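자동화 작업대 도입 사업장 점검표 및 점검의견
디텐트(Ditent) 스테스게이트 작업장 / 소형부품 취급 공정

점검일: 2018년 1월 19일
점검구분: 도입 후 정기점검(안전·작업환경·직무변화)
점검대상: 탁상형 로봇팔 작업대, 후면 선반, 출입 동선, 관련 작업자 교육 및 직무배치
문서번호: 115
판정기준: 적합 / 조건부 적합 / 부적합 / 해당 없음

1. 점검의 목적

본 점검은 종전에 수작업으로 이루어지던 소형부품의 집기, 옮기기, 정렬 작업에 로봇팔을 도입함에 따라 설비의 안전상태를 확인하고, 해당 공정에 종사하는 근로자의 업무 내용, 작업 자세, 책임 범위가 어떻게 달라졌는지를 함께 살피기 위하여 실시하였다. 설비 항목은 사내 기준서 「소스틀로(Sostlow) 작업대 운용지침」에 따랐으며, 직무변화 항목은 노사협의에서 합의한 문항을 사용하였다.

실기 점검에 앞서 작업장 배치 모의화면을 검토하였다. 모의화면은 배치와 동선의 타당성을 판단하는 자료로만 사용하고, 고정상태나 정지기능과 같이 실물 확인이 필요한 항목의 판정 근거로는 삼지 아니하였다.

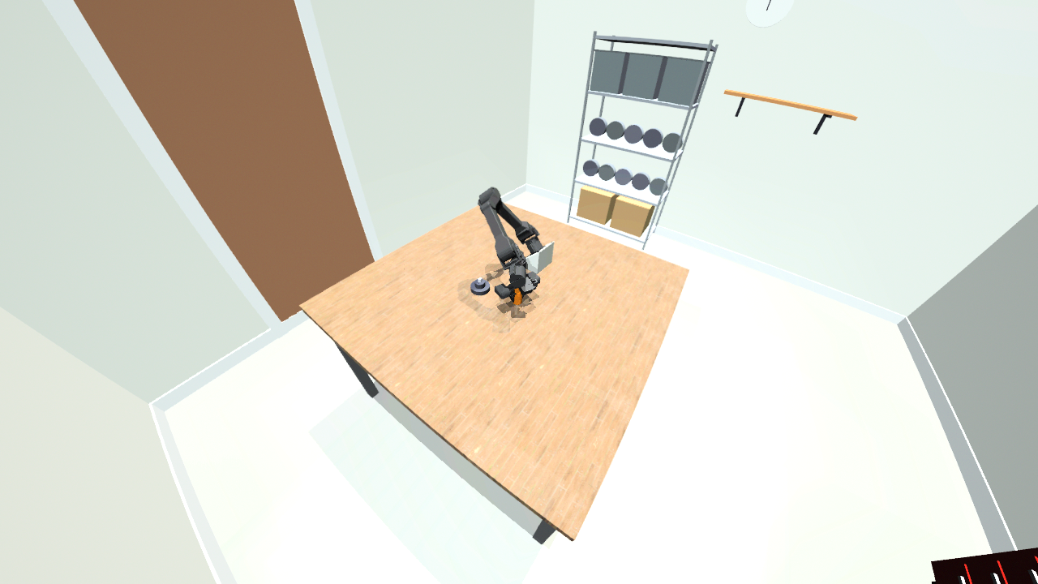 작성: 베디스 하프소르손(Védís Hafþórsson) | 작업환경 점검 담당 | 스테스게이트 작업장

2. 작업대 및 주변 배치

2-1. 작업대 상판의 정리상태
판정: 적합
의견: 모의화면상 로봇팔은 목재 작업대의 뒤쪽에 치우쳐 있고 앞쪽 상판은 넓게 비어 있다. 실제 작업장에서도 앞쪽을 비워 두는 배치를 유지하고 있었다. 작업자가 서류나 개인 물품을 올려놓는 사례는 점검 당일 확인되지 않았다. 다만 교대 직후에 공구가 일시적으로 놓인다는 진술이 있었으므로 교대 인계 항목에 상판 확인을 추가할 것.

2-2. 취급 대상물의 위치
판정: 조건부 적합
의견: 모의화면에서 주황색의 작은 대상물은 그리퍼 부위에 세워져 있고, 그 왼쪽 상판에 둥글고 어두운 물체가 따로 놓여 있다. 대상물 외의 물체가 팔의 작동범위 안에 있을 경우에는 그 용도와 위치를 작업표준서에 기재하여야 한다. 현행 작업표준서에는 해당 기재란이 없다.

2-3. 후면 선반
판정: 적합
의견: 작업대 뒤편 철제 선반은 맨 위 칸을 비우고 그 아래에 보관함, 원통형 물품, 상자를 차례로 두는 배치로 계획되어 있다. 상자를 가장 낮은 칸에 둔 것은 낙하 위험의 측면에서 타당하다. 선반 상단에 물품을 추가로 적재하고자 할 때에는 사전에 점검 담당자의 확인을 받을 것. 실물 선반의 벽면 고정은 별도로 확인하였고 이상이 없었다.

2-4. 벽 선반
판정: 적합
의견: 현재 계획상 적재물 없음. 사용 계획이 생기면 허용하중 표지를 먼저 부착한다.

2-5. 출입문 및 통행로
판정: 조건부 적합
의견: 출입문에서 작업대까지의 바닥에 통행로 표시를 할 필요가 있다. 수작업 당시에는 작업자가 늘 작업대 앞에 앉아 있어 출입자를 바로 알아볼 수 있었으나, 현재는 담당자가 다른 작업대를 겸하고 있어 출입자를 보지 못하는 시간이 생긴다. 바닥 표시와 출입 알림을 함께 설치할 것을 권고한다.

3. 설비 안전기능(실기 확인)

3-1. 비상정지장치
판정: 적합
의견: 작업자 위치와 출입문 쪽에서 각각 작동을 확인하였다. 정지 후 재가동은 담당자의 수동 조작이 있어야만 이루어졌다.

3-2. 그리퍼 끼임 방지
판정: 조건부 적합
의견: 그리퍼가 상판 가까이 내려온 상태에서 작업자가 대상물의 자세를 손으로 바로잡으려는 습관이 남아 있다. 수작업 숙련자일수록 이러한 행동이 잦다는 점을 현장 관리자가 인정하였다. 개인의 부주의로만 볼 사항이 아니며, 손을 넣지 아니하고도 대상물을 바로잡을 수 있는 절차와 보조공구를 제공하여야 한다.

3-3. 관절부 케이블 및 체결상태
판정: 적합
의견: 마모 및 풀림 없음. 점검기록은 정비업체 라츠(Rácz)가 작성하고 있으나 사본이 작업장에 비치되어 있지 않았다. 당일 비치 완료.

3-4. 조명
판정: 적합
의견: 작업대 면의 밝기는 충분하다. 팔의 그림자가 대상물 위에 드리우는 위치가 있으므로, 육안 검사는 팔이 대기 위치로 돌아간 뒤에 실시할 것.

4. 직무변화 및 근로조건

4-1. 담당 업무의 변경 고지
판정: 적합
의견: 변경된 업무기술서가 해당 근로자 전원에게 교부되었다. 종전의 ‘집기 및 정렬’은 ‘공급, 감시, 오류 처리’로 바뀌었다.

4-2. 신체 부담
판정: 적합
의견: 손목과 어깨의 반복 동작에 관한 불편 호소는 감소하였다. 반면 서서 화면을 확인하는 시간이 늘어 허리와 눈의 피로를 호소하는 의견이 새로 접수되었다. 높이 조절 의자와 화면 받침대를 지급하기로 하였으며, 지급 여부는 다음 점검에서 확인한다.

4-3. 작업 속도와 휴게
판정: 부적합
의견: 로봇팔의 처리 주기에 맞추어 공급 작업이 이루어지면서 작업자가 스스로 속도를 조절할 여지가 줄었다. 면담에 응한 근로자들은 휴게시간 중에도 오류 알림을 받으면 자리로 돌아온다고 진술하였다. 휴게시간에는 알림을 대체 담당자에게 전환하고, 대체 담당자가 없는 때에는 설비를 정지하여야 한다. 생산량을 이유로 한 예외는 인정하지 아니한다.

4-4. 오류 발생 시 책임 범위
판정: 조건부 적합
의견: 대상물을 놓치거나 잘못 놓은 경우 누구의 실적에 반영되는지가 명확하지 않다. 점검기간 중 기록된 오류 가운데 953번 건은 설비 설정에서 비롯된 것으로 판단되나, 기록지에는 작업자 이름만 적혀 있었다. 기록지에 원인 구분란을 신설하고, 원인이 확정되기 전에는 개인 평가에 반영하지 아니할 것.

4-5. 교육
판정: 조건부 적합
의견: 기본 조작교육은 전원 이수하였다. 설정 변경 교육을 이수한 근로자는 2명에 그쳐, 이들이 쉬는 날에는 사소한 조정도 외부 정비를 기다려야 한다. 숙련 수작업자를 우선 대상으로 하여 교육 인원을 늘릴 것을 권고한다. 대상물의 미세한 어긋남을 알아보는 능력은 현재도 이들에게 크게 의존하고 있다.

4-6. 수작업 기능의 유지
판정: 해당 없음(의견만 기재)
의견: 설비 정지 시 수작업으로 전환하는 절차는 있으나 전환 훈련은 실시되지 않았다. 신규 입사자는 수작업 경험이 없으므로 훈련 계획을 별도로 마련하는 것이 바람직하다.

5. 시정 요구사항

가. 휴게시간 중 오류 알림 전환: 즉시 시행
나. 작업표준서에 작동범위 내 물체 기재란 신설: 4월 정기점검 전까지
다. 오류 기록지에 원인 구분란 신설: 4월 정기점검 전까지
라. 통행로 바닥 표시 및 출입 알림 설치: 4월 정기점검 전까지
마. 대상물 교정용 보조공구 지급: 지급 전까지 교정 작업은 설비 정지 상태에서만 실시

6. 근로자 의견란(면담 요지)

“손은 편해졌는데 자리를 비우기가 더 어려워졌습니다.”
“팔이 멈추면 왜 멈췄는지 화면에 나오는 말이 너무 짧습니다. 처음 보는 사람은 모릅니다.”
“예전에 하던 일을 아는 사람이 설정을 맡으면 좋겠습니다.”

위 의견은 진술자의 동의를 받아 이름 없이 기재하였다. 두 번째 의견과 관련하여 오류 문구의 한국어 해설표를 작업대 옆에 게시하도록 현장 관리자에게 요청하였다.

7. 보존 및 열람

본 점검표는 작업장 내 게시판과 사내 문서함에 비치하며, 해당 공정의 근로자는 언제든지 열람할 수 있다. 보존기간은 3년으로 한다. 점검의견에 이의가 있는 경우 서면으로 점검 담당자에게 제출하고, 제출된 이의는 본 점검표에 첨부한다.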